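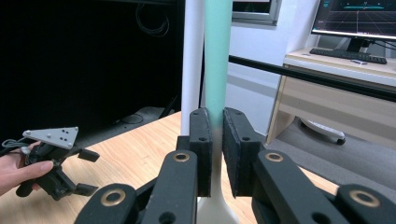
Progress Report to the Trardale Fund
Sirnencombe Mill Yard: Landscape and Drainage Works
Thursday, January 5, 2023
Prepared by Annelore Heitmann, project landscape architect

Status at the end of December

The work is on budget and two weeks behind the program you approved. The delay comes from the lower court, where the contractor found an old brick culvert that was not on any of the drawings we were given. Paiva, the civil engineers, surveyed it and decided it could stay in place with a concrete cap. The cap was poured before the holiday break. We do not expect the delay to grow, but we will not get the two weeks back before planting.

Grading and drainage

Rough grading is finished on all parts of the site except the strip along the loading dock, which the building contractor is still using for deliveries. We have asked for it back by the end of this month. The main storm line is in and tested. The rain garden on the north side has been dug to full depth and the underdrain laid. Soil mix for the rain garden failed its first lab test (too much clay) and the supplier has replaced it at no cost to the project. The second sample passed.

Paving

Hider Paving has set 51 of the granite curbs along the entry drive. Two were rejected for chipped edges and are being recut. The sample panel for the plaza pavers was reviewed on site. We accepted the color and asked for a tighter joint. Pavers will be ordered once a revised panel is approved — the lead time is eight weeks, so this is the next decision that matters to the schedule.

The ramp from the parking area to the east door was drawn slightly too steep for the finished floor level the building team now has. We have lengthened it and moved one planter. The change is shown on the revised layout sent with this report.

Planting

All 50 street and courtyard trees are reserved at the nursery. I tagged them in person in the fall. The river birches were smaller than specified and we took swamp white oaks in their place at the same price. Groundcover plugs, 2000 in total, are under contract for spring delivery. Planting cannot start until the irrigation sleeves under the drive are complete.

Budget

No draw on the contingency was needed for the ramp. The culvert cap was paid from contingency, as agreed with your office by phone, and the written change order is attached. The second grant payment has been received. Invoices for the storm line and the curbs are in the attached folder.

Next period

Finish grading at the loading dock.
Approve the revised paver panel and place the order.
Install irrigation sleeves and backfill.
Place soil in the rain garden when the ground is dry enough to work.

Decision needed from the Fund

The bench design in the original application used a tropical hardwood. We would like to change to black locust, which costs slightly less and needs no finish. Please confirm in writing if this is acceptable — the benches are not on the critical path, but the shop would like an answer before it sets its spring schedule.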